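What a Subliminal Recording Owes Its Listener

By Birsen Kocabaş

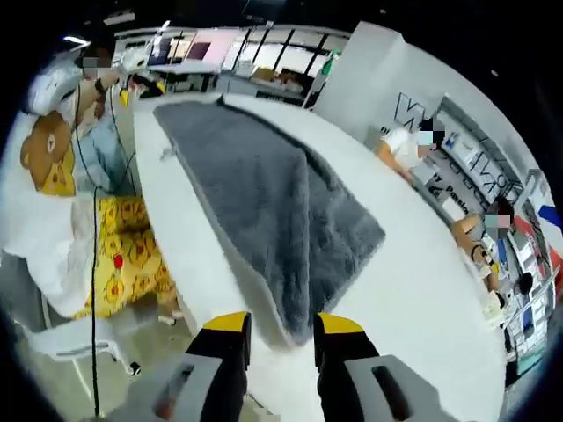 A plush gray towel or blanket laid out on a white table.

The market for subliminal audio has grown faster than the standards that govern it. A person who wishes to sleep better, feel calmer or let go of an old grief can buy a recording in minutes and be listening before bedtime. What that person often cannot do is learn what the recording says. It is the position of this column that every seller of subliminal material should publish, in full and before purchase, the exact words placed beneath the music.

The request is modest. A subliminal program consists, by its makers' own account, of statements set below the level of ordinary hearing. The buyer hears rain, or a low tone, or a slow piano, and is asked to trust that the sentences underneath are the ones promised on the cover. In almost every other part of the wellness field, the customer can inspect what is offered. A meditation teacher speaks aloud. A bottle of herbal drops carries a list of contents. Only here is the substance of the product hidden by design, and that places a particular duty on the person selling it.

For this column I reviewed the sales pages of 138 recordings offered for relaxation, confidence, energy healing and related aims. Of these, 14 supplied a complete script. Many of the others provided a few sample lines, which is better than silence but leaves the buyer to guess at the rest. Several stated that the script was proprietary. A claim of that kind may be fair in a dispute between two publishers. It is a poor answer to a customer who intends to play the track every night for a month.

Rostance, a small publisher of sleep audio, has printed full scripts with its recordings from the start, and its experience deserves attention. Its longest program contains 490 separate statements. When the company first released that list, listeners wrote in with objections to four of them. One referred to forgiving a parent, and a number of customers did not wish to hear it. The company prepared a second version without the line and now sells both. No listener could have asked for that change without first seeing the words.

The usual argument against disclosure holds that a listener who has read the statements will resist them, so that the method depends on surprise. Ashok Kashyap, who has recorded hypnosis programs for the Terent catalog, put this view to me in writing and argued it with care. He believes the critical mind begins to debate any sentence it has been shown. I respect the concern, but I do not find it persuasive. Hypnotherapists routinely agree on the wording of suggestions with their clients before a session, and few of them regard that conversation as a threat to the work. Where a seller truly believes that reading the script weakens the effect, the script can be placed on a separate page, with a note to that effect, and the listener can decide.

A second matter concerns the claims made on the sales page. Whether subliminal audio produces lasting change is disputed, and a good deal of what buyers report may come from lying still in a dark room with the telephone switched off. I see no shame in that. Rest has its own value. But a page that promises release from illness, debt or unwanted spirits within a set number of nights goes well beyond what any seller is in a position to know. People who come to such pages are sometimes frightened, and some of them should be speaking to a doctor or a counselor. A plain sentence saying so belongs near the price.

Retail platforms have a part to play as well. Ratarex, which lists the work of many independent producers, began in January to include an optional field for scripts. The field should be required. An empty box tells the customer very little, and producers who have done careful work are poorly served when they appear beside those who have not.

Until such rules exist, buyers may reasonably write to the seller and ask for the full text, and should keep their money if it is refused.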